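About Tadstead

Tadstead started at a kitchen table with one drawer that wouldn't close. Six years on we do drawers, dressers, nightstands, the bottoms of gym bags. Small stuff mostly. Other outfits will do your garage – we do the hair ties.

Parisa Ansari runs the place, Adel Ramadan does the scheduling, and if you call before 9 am you'll probably get him with his mouth full.

How a sort goes: everything out onto the bed first. Then like with like. Coil ties, plain elastics, braided bracelets, anything with a charm on it.

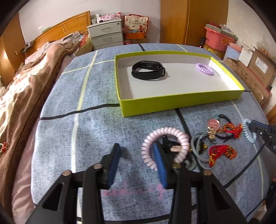

Tadstead Small Things Team
Naima Mansour, Souad Soliman, Gayan Siriwardena

We're the ones who come to the house. A bedroom takes around 13 minutes for the first spread, longer if there's beads. Cords get untangled by hand, no scissors unless you say so. Red and gold braids stay together, same for charms on black elastic. Stretched out coils go in a seperate pile and you decide, we don't throw anything away on our own.

Containers – please don't buy any before we come. A shallow box lid does fine. Low sides, light inside so you can see a dark band at a glance. Coil ties at one end, wrist things at the other. Goes in the top drawer, done. If you do want something nicer we carry the Vilik trays, seven sizes, ask Souad.

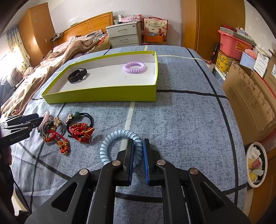 Ouali wrote to us in October that the lid was still in her drawer and her daughters had stopped fighting over the purple ones, though she'd of liked a second lid for bracelets. Fair. We now leave two.

Bookings thru the office. Evenings fill up fast, mornings are easier. Apartments fine, stairs fine, cats fine.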